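Teaching the planner to wait

Ebere Idahosa writes the planning code for Ristley, a parts-handling project in Ritville. Her job, she says, is mostly deciding when the arm should stop and look again.

"The old planner made one plan and ran it," she says. "Now it replans every 500 milliseconds."
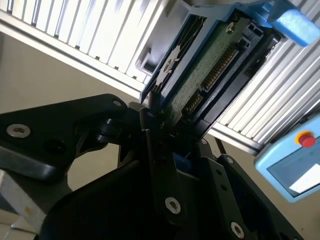 A hard drive in its blue caddy, held in the gripper.

Grasping was solved early. Alignment took 18 months. The wrist view is compared with a stored model of the panel, and the arm slows down when the two disagree.

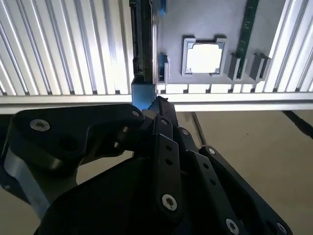

The gripper close to the mounting panel.

"Up close you lose most of your reference points," Idahosa says. "So we track edges, and we trust them less as we get nearer."

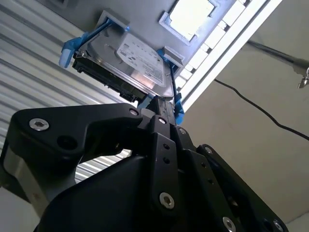
Drive and caddy at the panel, between two brackets.

Force limits sit in a separate process, which can halt the arm without asking the planner. Each part type has its own settings file, and Idahosa still edits those by hand.
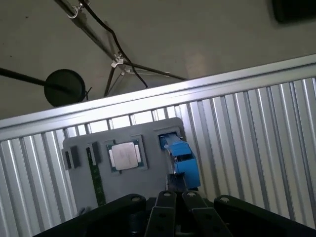 Musa Babalola would like to see those files generated from the part drawings, and thinks hand editing will not hold up past nine part types. Idahosa agrees, but wants the logging finished first.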